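Metal bins, again

I have owned a lot of containers. Wicker, canvas, the clear plastic kind with the lids that snap until they don't, the cardboard ones with a cheerful pattern that go soft at the corners by spring. So when people started telling me that the answer to small stuff lying about the place was sheet metal, I took it the way I take most answers.

The idea, if you've missed it, goes like this. You get a big steel bin of the sort a workshop would use, you put it on a table, and everything loose goes into it. Blocks, offcuts, whatever you have that is small and comes in multiples. Metal lasts forever, wipes clean, looks serious. Clemuvetti sells one for 143 dollars, before shipping, and describes it as "heirloom storage," a phrase I had to read twice. Fillow has something similar with a wood handle on one side that I can't see the use of.

I'm going to be difficult about all this for a while, so get a drink.

First, the lasting forever part. Sure. I believe it will outlive me. So will the scratches. New sheet metal is a lovely thing for a week, smooth and a bit blue when the light is right, and then you drop something in it and drag something out of it and there's your first mark. After that you stop noticing individual marks and it goes cloudy in patches, and no amount of wiping brings it back. I tried a paste that Amedeo Negri swears by for his sinks. It made one clean circle, so now there was a clean circle in the middle of a cloudy floor, and I liked it less than before. I've since read on two different sites that you should never use paste and that you should only use paste.

People say "patina." I'm sure there is such a thing as patina. My guess is that half of what gets called patina is just wear on something that cost too much to complain about.

Second, the noise. Every review I found was written by somebody who either lives alone or has never put a hard block into a steel bin after nine in the evening. It's a gong. You can lay a felt mat in the bottom, and Clemuvetti will sell you a felt mat, and then you have a bin you can't wipe clean, which was one of the reasons for the metal in the first place.

Third, and this one I'll defend to anyone: the sloping walls. The sales pages all say that sloped sides "guide items toward the center." I've read that sentence on so many pages that I assume it was written once and has been passed around ever since. Things do slide down, I'll give them that. Whether they end up in the center is a different question. They stop where they stop. Drop in half a dozen blocks and you get one lying neatly along the front, one jammed crosswise by a wall, a couple leaning this way and that, and at least one right up at the back where you have to bend over to reach it. A flat tray with straight sides would do the same job. A drawer would do the same job!

What slopes do help with is getting your hand in. With a straight-sided box, a flat block pushed up against the wall is a nuisance, you pick at it with your fingernails. With a slope there's a bit of room to get your fingers behind it. None of the sales pages mention this, and it's the one good argument they have.

And then color. I kept seeing the advice to limit yourself to two colors in a bin, so it "reads calm." I went in ready to laugh at that and I'm now about half persuaded. Red and green against gray metal do look good together, and it's easy to find the one you're after. Though the green ones, if they're a dark green, go murky toward the back of a deep bin, and I wouldn't call that calm. I'd call it squinting. If you're choosing from scratch, take a lighter green. Or yellow.

There was a stretch in July when I got rid of the whole lot and went back to a canvas tote hung on a hook. I'd like to report that it was a revelation. It was a tote. Everything sank to the bottom in a lump and I had to tip it out on the table each time, and then of course it all stayed on the table.

So, a pale wood table, a gray bin, blocks in it. That's where I've ended up, grumbling.
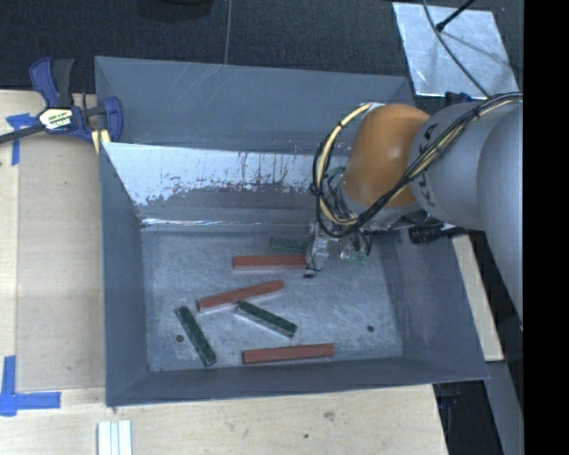
Kwesi Baidoo wrote back when I'd complained about most of this by email, and his view was that I was treating a container as if it owed me tidiness. In his opinion a bin only has to keep things off the floor, and anyone who wants rows should buy a rack. He also thinks the holes some of these bins have in the bottom are the best feature going, as the dust drops through, and that I should stop fussing about finish altogether.

I've thought about this more than I wanted to. He's right on the first count, probably. Red blocks and green blocks all in together, lying at whatever angle they like, is still better than the same blocks under the couch. I can live without rows.

On the holes I'm not with him. Dust that drops through a hole lands on the table underneath, and then you have to lift the bin to get at it, and a steel bin that size is no fun to lift. You've moved the dust down an inch. And if you keep anything smaller than a block in there, screws, beads, those little pegs, I'd want to check the size of those holes before trusting them.

Would I pay 143 dollars? No. I'd look for a used one. Workshops clear these out, and the secondhand place in Cirkstead had a stack of them out by the door last time I went, all scraped to bits already, so you skip the stage where you mind. Check the inside crease where the wall meets the floor, run a cloth along it before your finger, and see if it snags. If the metal has gone blotchy partway up the slope, I wouldn't let that put you off, only knock a bit off the price for it.

Skip the felt mat. Skip the paste. If you have downstairs neighbors, maybe skip the bin.

Next up I've promised to look at the Zuccaro stacking crates, which are supposed to "click silently." We'll see about that.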